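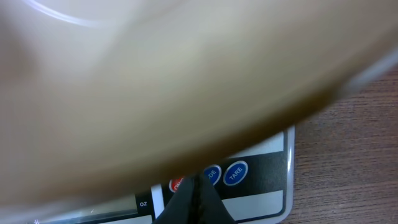
Cender Table Linen Napkins, Set of 5

I've been selling table linens out of the Prirkine shop for a while now, and these are the ones I keep stealing for my own house. They're a midweight linen with a plain hem, a bit crisp when you first unfold them, and after a few washes they go soft and floppy in the nicest way (my mother-in-law irons hers, I've given up on that completely!).

The set comes in 5 because that's how Lenni Hämäläinen cuts them from the bolt. I asked once if we could do six and got a long email about waste, so five it is. If you need more, order two sets and keep the spares for spills.

Colors

Oat, Rust, Moss and a grayish blue we call Rewi. Rust is the one people write to me about, mostly to say it's browner than they thought. It is pretty brown! Oat hides crumbs, Moss hides everything else. Please wash Rust on its own the first time or you'll own pink dish towels like I do.

Size and feel

Each napkin is 14 inches square, so more of a lunch and snack size than a big fancy dinner one. They fit in a kid's lunch bag and they're good under a bread basket too. If you want the large ones, look at the Pevix range, same fabric, wider hem, and they cost more.

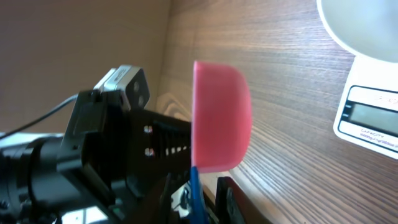
Washing

Warm water, regular detergent, no fabric softener. Tumble on low or hang them up, and give them a good shake while they're damp so the corners don't curl. For tomato sauce I rub in a little dish soap and let it sit overnight. Red wine I leave to Crescencio Valcárcel, who runs our stockroom and swears by club soda. I've had mixed luck with it.

Shipping and returns

Orders placed before noon on Monday go out the same day, the rest of the week give me 3 working days. Unwashed napkins can come back for a refund, just put them in the paper sleeve they came in. If a hem comes loose, send me a note and I'll mail you a new one, no need to return the old one.

Rust is out of stock until September. Send me your email and I'll let you know when it's back on the shelf.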